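Kamwood Enquiry Service for Drainage and Gutter Contractors
Websites, written content and enquiry handling, supplied and maintained by Camerar
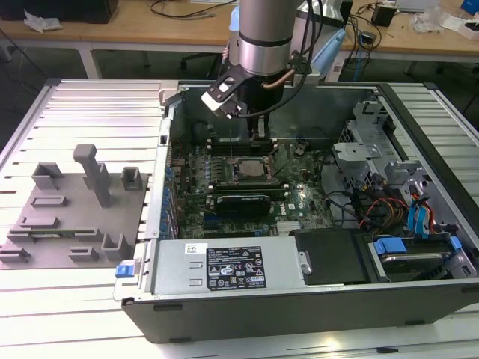 Dong-geon Koo
Head of Client Services, Camerar
Last updated 29/08/2025

Kamwood is a managed marketing service for firms that clear, survey and repair drains, and for firms that clean and replace gutters. It is supplied on a yearly agreement and covers the client's website, the written content placed on it, and the handling of enquiries from first contact to the point at which the client issues a quotation.

The service is intended for established contractors with at least one full-time crew. It is available in two forms, Kamwood Local and Kamwood Regional. Both include the same website and the same enquiry record. The difference lies in the number of service areas covered and the amount of new content prepared each year.

Kamwood Local
One service area, defined by postcode district
Website of up to 23 pages
Six new articles each year
Enquiry form and call record
Annual fee: £3176, excluding VAT

Kamwood Regional
Up to six service areas, each with its own landing page
Page limit agreed in writing at the outset
New articles for each service area, on a schedule set with the client
Enquiry form and call record, with enquiries sorted by depot
Annual fee: £3548 for the first two service areas, excluding VAT. Further areas are quoted separately.

Content

All articles are written by Camerar staff after a telephone interview with the client. We ask which jobs the firm wishes to carry out more often, which it would prefer to decline, and what questions customers put to the crew on site. A contractor that earns most of its income from planned maintenance for housing associations requires different pages from one that attends blocked sinks at short notice, and the text is prepared accordingly.

Drafts are sent to the client for approval before publication. The client has ten working days in which to request changes. Content is not shared between clients, and an article written for one contractor will not be offered to another. On payment of the annual fee, copyright in the approved text passes to the client.

Enquiry record

Each enquiry made through the website form is entered in the Kamwood record with the customer's name, address, type of property and a short account of the problem. Telephone enquiries are logged with the time and the number called. The client may mark an enquiry as quoted, won, lost or outside the service area, and may download the full record at any time as a spreadsheet.

Camerar does not sell enquiries and does not pass one client's enquiries to another. Only one contractor is accepted for each trade in any service area. Applicants whose area is already taken may ask to be placed on the waiting list, which is reviewed each January.

Setting up

A new agreement begins with a review of the existing website, carried out by Kristóf Hajdu, Content Manager. The client is asked to provide current insurance certificates, details of trade memberships, photographs of completed work and a list of the postcodes served. Where an existing domain name is to be kept, we will need access to the registrar account. Email services are left as they are unless the client asks us to move them.

Clients who use the Kovačević job scheduling package can have enquiries copied into it automatically. This must be requested before the website goes live. There is no additional charge for the connection itself, although the client remains responsible for the licence.

Not included

Paid search advertising, vehicle livery, printed leaflets and the management of social media accounts fall outside the agreement. A separate quotation for paid search may be obtained from the Hullinham office.

Term and cancellation

The agreement runs for twelve months and may be paid in full or by quarterly instalments. Either party may end it at the close of the term by giving thirty days' notice in writing. The domain name, approved text and enquiry record are released to the client on settlement of any outstanding balance.

Applications should be made in writing to Client Services, Camerar, Hullinham, stating the trade and the service area required.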